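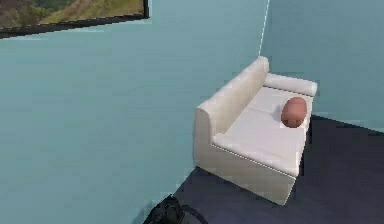 Llevo desde enero buscando sofá y he llegado a la conclusión de que los catálogos los escribe gente que no se sienta. El modelo que me gustaba al principio se llamaba Sokby, tres plazas, patas bajas, y la ficha le dedicaba 153 palabras al «diálogo con la luz» y ninguna a la profundidad del asiento. Escribí para preguntar. Me contestaron con otra foto. Luego está el asunto del color. Un sofá blanco crema, con su respaldo alto y su cojín cilíndrico a juego, queda estupendo en un rincón mientras no entre en la habitación una persona con un café. Yo soy esa persona, y además ceno en el sofá, cosa que en mi casa de niño se castigaba y que ahora considero el único privilegio real de la edad adulta.

En Lornance me hicieron sentarme en 2 modelos casi idénticos para que notara la diferencia. Uno costaba 1.000 euros más. Noté la diferencia, claro, pero fue al mirar la etiqueta. El vendedor me habló de la densidad de la espuma con una seriedad que no le he visto ni a mi dentista y yo asentía, que es lo que hago cuando no entiendo algo y hay moqueta.

De las telas mejor ni hablar. La Bawa, que según el muestrario se limpia con agua, se limpia con agua siempre que lo derramado sea agua. La probé en casa con un retal y una gota de aceite de sardinas. El retal sigue en el cajón de la cocina y el cajón de la cocina huele a puerto.

También miré de segunda mano. Me ofrecieron un Brorolthorpe «como nuevo» por 100 euros, recogida a cargo del comprador, quinto sin ascensor. Pregunté si se desmontaba. «Hasta cierto punto», me dijeron, y ahí dejé la conversación.

Mientras tanto sigo con el viejo, que tiene un hoyo en el lado izquierdo con la forma exacta de mis últimos años. Mi plan es medir la puerta este mes, la del portal también, y decidirme antes del verano. Si alguien tiene un sofá en el que se pueda dormir la siesta sin despertarse con el cuello de otro, que deje la marca en los comentarios. Los de color oscuro primero, por favor.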